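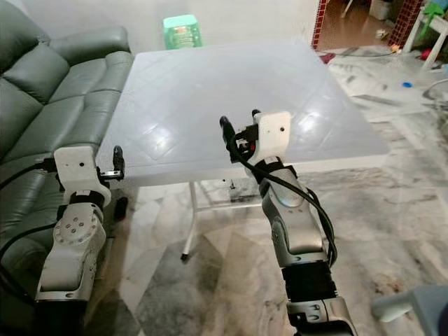 **Who is allowed to start the arms?**

The person holding the stop button, and only after they've said "starting" out loud and heard "clear" back from everybody else in the room.

That's the first rule on the sheet you got at sign-up, and it's the one I get the most grumbling over, so I put it at the top of this week's notes. If you're working alone you still say it. I say it to an empty room all the time and I've stopped feeling silly about it.

## Session 3: House rules for two-arm work in lived-in rooms

Most of the published guidance you'll read in this course was written with factories in mind. Fences, light curtains, painted lines on the floor, a door that cuts power when you open it. Good stuff, and please do the reading, but our arms work in ordinary rooms with sofas and folding tables, and you can't put a fence through somebody's living room. So we lean much harder on habits. What follows is what we use at Rustthorpe, with my comments. Jagadeesh Shetty wrote the first version and I've been scribbling on it ever since.

### Before power

Walk the floor first. I mean really walk it, all the way around the table and through any doorway you might back into. Pick up whatever is small enough to roll or slide. Bottle caps are my personal enemy! On marble or any other smooth floor a cap under your heel is as good as a banana peel, and the moment you slip is the moment you grab the nearest thing, and the nearest thing is an arm.

Then look at your cables. There are two kinds and people mix them up:

- **Cables that travel with the arm.** They need slack at every joint, but a loop that hangs wide can hook a chair back or a table corner. Move the arm by hand (power off) to both ends of the task and watch the loop the whole way.
- **Cables that stay put.** Anything crossing a walkway or a doorway gets taped down or rerouted. Taped down means along its length, with no cute little squares at each end.

If a cable runs behind furniture, pull the furniture out and check it. A cable pinched behind a cushion looks perfectly fine until the arm reaches for something.

### The table

Folding tables are light. That's why we like them and also why they get their own section. Lock the legs, then push down on each corner with your palm, then try to slide the table with one hip. If it slides easily, it will slide when a gripper presses on it, and now your tabletop isn't where the robot thinks it is.

Shiny or see-through tops deserve a second look as well. Overhead lights leave bright patches on them, and a bright patch can wash out exactly the spot the camera needs. Nandini Iyer's group spent most of January chasing a "calibration problem" that went away when they turned off one ceiling light. Check the view with the lights the way they'll be during the run, and write down which lights were on. You'll thank yourself later.

Nothing personal goes on the table. Phones, mugs, keys, your lunch - all of it lives somewhere else.

### Where people stand

Our rule is that nobody's hands or face come inside the reach of either arm while the power is on. Reach means full stretch, elbow out, gripper open. It doesn't mean "where it usually goes."

With two arms there is a space between the grippers that tempts everyone. It looks like a nice open gap, and an object has tipped over, and you could just fix it... Don't. Call "hold," wait for the operator to say "held," press the stop, and then reach in. Yes, all of that for one tipped-over cup. It's quick once you're used to it.

Seats count too. If a sofa or a chair is inside the reach, nobody sits on it, even for a minute, even at the far end. I've had this argument with Yamuna Pillai (very politely, she's usually right about things) and we settled on a simple version: if you can sit there and touch the table, you can't sit there.

### Speed and first moves

The first run of the day is at 30 percent speed. So is the first run after lunch, and the first run after anybody moves the table, the base, or a camera. Full speed, the 100 setting, is for tasks that have been signed off by two people, and one of them has to be someone who didn't write the program.

Start both arms from the parked pose. If they stopped in the middle of something, bring them home one at a time, the outer one first. When both grippers are over the tabletop facing each other, a "go home" command sent to both together can swing one across the other, and the software won't always catch it. The Felier controller has a setting that blocks this and it ships turned off. Go and look at yours before next session, please.

### Stopping

You get three reasons to press stop without explaining yourself:

1. You heard something you don't recognize.
2. You lost sight of a gripper.
3. You didn't like it.

I'm serious about the last one. A stop costs us a restart. I have never once been annoyed at a stop, and if anyone on the team gives you a look for pressing it, send them to me.

### Writing it down

Every session gets a log entry, even the boring ones. What we want: who held the stop, speed setting, lights, any change to the furniture, any stop and why. Keep it plain. "Table moved toward sofa, ran again slow" is a great entry. "Minor environmental adjustment" is a terrible one, and I've read a lot of those.

Near misses go in the same log, same format. Please don't save them up for the end of the week. Thenmozhi Amin goes through the Zivisville logs and the Rustthorpe logs side by side, and most of the rules above came from things she spotted happening in both places.

### For next time

Read the chapter on shared workspaces in the Marar binder (skip the forms at the back). Then pick a room you know well, at home is fine, and sketch it from above with two arms and a table in it. Mark the full reach, every seat, every doorway, every cable route, and where you'd stand with the button. Pencil is fine. Bring it on paper because we'll be swapping sketches and drawing on each other's.

If you can't make it, leave yours with Rekha Iyer at the front desk and I'll pick it up.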